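How to Host a Chamber Music Evening in Your Living Room

4 min read

My wife and I have been putting on little house concerts in Bristley since before our kids could hold a bow, and every July somebody asks me how it's done. So I finally sat down to write it all out! You don't need a grand house or a grand piano (we have neither), and you certainly don't need to be able to play.

Step 1: Find your players

Start small. A duo or a string trio is plenty for a first evening, and it leaves you more floor to work with. Music teachers are wonderful people to ask, and so are the players who hang around after a concert to chat. Our first guests were the Cifuentes Trio, who came over from Wovbridge with a Haydn program they wanted to try out before a bigger date. Agree on the fee early and put it in an email, even if they're friends.

Step 2: Set up the room

Give a cellist a hard, armless chair and a bit of carpet for the endpin. Violinists need more elbow room than you'd think, so set out the music stands first and fit the audience in after that. We can seat 30 if we push the sofa against the bookcase and borrow folding chairs from next door. Put a good lamp behind each player's shoulder and check that it doesn't shine straight into the front row. Then sit in the worst seat yourself for a minute and see how you like it.

Step 3: Plan the program

An hour of music is lovely, with a break in the middle. I like something familiar to open, then the newer or stranger piece while everybody's ears are fresh, and the big work after the break. Ask the players to say a few words between pieces. People remember those stories for years, and the players are often funnier than you'd guess!

Step 4: Feed everyone, simply

Supper should be something that can look after itself during a slow movement. Soup is good, and so is bread with cheese. Turn off anything that hums or beeps, and save the coffee grinder for after the applause. Players often won't eat much beforehand, so put a plate aside for each of them.
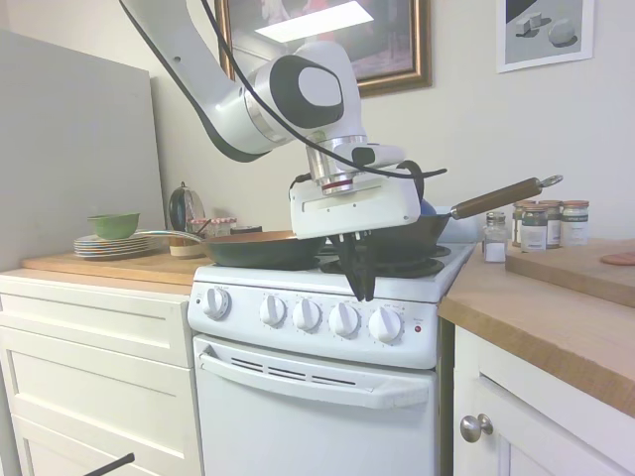 Step 5: Welcome people and pass the basket

Open the door at 6:30 p.m. for a 7:00 start, and somebody will still be late, bless them. Keep one chair free by the door for that person. I say hello, point out the bathroom, and mention the basket for the musicians once before the music and once at the break. Afterward, leave the lamps on and let folks talk for as long as they like.

Mervin Nguyen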